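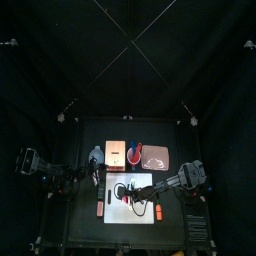 Four things, a board and a cable

I am most of the way through sorting out the kitchen and I have stalled on the last few items. They are the ones that don't belong to a category. Plates go with plates and tins go with tins, and I had all of that back on the shelves by the middle of February. What remains is a bottle, a wooden box, a cup with two utensils in it, a square tray, the big white board and a thin black cable. I'm writing it down partly to make myself decide.

Some background for those who haven't been following. We moved to the unit on Purves Street with far too much stuff, and the kitchen has one decent cupboard, one narrow one and a gap beside the fridge. I bought a Skoser rack for the gap. It was 242 mm wide according to the listing and the gap is a touch more than that, so it slides in and out if you lift the front slightly. It has two shelves, and the top one is already full of oils and vinegars. Everything on the list above has to fit on the bottom shelf, go in the narrow cupboard, or leave.

The bottle

It's plastic, the cloudy see-through kind with a bluish tinge, round in the body and short in the neck. I like it. I have a habit of keeping bottles because they might be handy for something, and over the years this has given me a shelf of bottles and nothing in them. I've got rid of the others. This one can stay if I use it for dish soap, which I buy in a big refill pack and currently pour straight from the pack with poor results. The neck is short enough that I think a small funnel will sit in it properly. It will live beside the sink, so it needs no cupboard space at all.

The wooden box

The hardest one. It is a pale block of a thing with a small dark slot near the middle of the top, and I have never settled on a job for it. At the old place it sat on the windowsill and people assumed it was for coins. A few visitors did put coins in. For a while I thought it could hold shopping lists but I keep those on my phone now.

It takes up more room than it earns, but the wood is a lovely warm colour and there is very little wood in this kitchen. I've given it until the end of autumn. It's going at the end of the bench next to the kettle, and if I find I'm only moving it to wipe underneath, it goes to the op shop.

The cup and what's in it

The cup is a pinkish red with a paler rim inside, and it holds one blue utensil and one red one. I used to have a proper utensil crock, a heavy one, with what must have been every spoon and spatula we had ever bought. You had to hold it down with one hand while pulling something out with the other. When we packed up I put the whole lot in a carton and took out only what I needed for cooking each night. After a month I had taken out very little, so the carton went.

I did wonder about giving the cup back its ordinary life as a cup, but it is the odd one out with our others and nobody in the house reaches for it. It stays next to the stove as it is. If a third utensil turns up I'll allow it. Any more and they start leaning over the hotplate.

The tray

Square, rounded corners, somewhere between pink and mauve, with a white outline like a cloud on it. I got it at Preluta when they were closing down their homewares section and I wasn't looking for a tray. I have used it for toast in bed, for seedlings (a mistake, it took ages to clean) and for carrying everything out to the washing line in one go.

Flat things are easy to keep because they go on their side. The tray fits upright in the narrow cupboard with room to spare, so there was no real decision to make. I have told myself that this doesn't mean I can buy another.

The board

The big white one with the slot near one end. It's larger than anything else we own and it's the reason I measured the cupboards so carefully. It doesn't fit in the narrow one with the door closed. It doesn't fit on the rack either, unless it pokes out in front of the fridge, and I caught my hip on it twice the day I tried that.

The answer was to hang it. I bought a pack of screws and hooks online and Fastex delivered them to the wrong unit, so that took longer than it should have. The pack sizes were silly as well – a handful or 1000, with nothing in between. I took the handful. I've put 2 hooks on the inside of the pantry door, one for the board's slot and one spare that has an apron on it now. The door is a bit heavier to swing but it closes.

The cable

Thin, black and always in a loop of some kind by the time I find it. I don't know what it belongs to. I've tried it in everything in the kitchen that takes a cable and in most things in the study. My rule for the move was that any cable without a device went in the e-waste tub, and I kept to it with all the others. With this one I keep thinking of the radio, which is still in a carton in the garage under the camping gear.

So the cable is waiting on the radio. I'll get that carton out when the weather cools down a bit, and meanwhile it's in the drawer with the tea towels, with a twist tie around it.

The pantry shelves are next. I have started pulling things forward to check the dates and found three open bags of rice flour, so we will be eating a lot of pancakes.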